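Chapter 7
Clearing and Sorting a Work Table

What this chapter covers

7.1 Why tables fill up
7.2 First pass: trash, keep, move
7.3 Soft things and hard things
7.4 Wiping down
7.5 Setting a table for the next user

Key terms: clear zone, first pass, holding spot, mixed load, reset

In Chapter 6 we looked at storage: shelves, bins, labels, and where to put them. Storage only works if things get back to it. Most of them stop at a table on the way. A table is flat, open and at a handy height, and people set things down on it when their hands are full.

Consider the shared workroom at Gremness, a small craft center with 2 large tables and one sink. At the end of a morning the tables hold cups, cloths, scissors, paper scraps, samples and somebody's lunch bag. Each item took a second to put down. Picking them all up again takes much longer, and the person doing it often did not put them there. The workroom log for January lists 441 items returned to storage from the tables. The most common entries were cloths and cups.

The load on a table like this is called a mixed load. A mixed load has items of different kinds, sizes and materials, and they do not all go to the same place. Compare it with a stack of plates after a meal. The plates are all alike, they all go to the sink, and you can carry several at once. With a mixed load you have to decide about each piece before you move it.

The first pass

The first pass is a quick trip around the table in which every item gets one of three decisions. Trash goes out. Items that belong on the table stay. Everything else goes to a holding spot, such as a tray or a box at the end of the table, and is put away later in one trip. Do not wipe, fold or repair anything during the first pass.

Start with anything that can hold liquid. Look inside a cup before you lift it, and keep it upright until you know it is empty. Paper cups are light and tip over easily when a sleeve or a cloth drags past them. Next take the cloths, as they tend to cover small items. Lift a cloth straight up - do not sweep it across the table - and look at what was under it. Small hard pieces come last.

Figure 7.1 is a table with a small mixed load on it. A gray cloth, a white paper cup and a green plastic chili pepper need three different decisions.

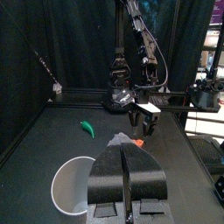

Soft things and hard things

Hard items keep their shape. A cup or a toy vegetable looks much the same each time you reach for it, and you can plan where it will sit in a box. Soft items change every time they are handled. A cloth may be flat, folded or bunched up, and it takes more room bunched than flat. Section 7.3 gives two folds for small cloths, the Atthorpe fold and the plain quarter fold, with a chart of the shelf space each one needs.

Before you read on

1. Choose a table you use often. List what is on it now and mark each item trash, keep or move.
2. Which items on your list are soft? Which could be hiding something smaller?
3. Where would you put a holding spot so that it does not get in the way of the next user?

Keep your list. You will use it again in Section 7.5.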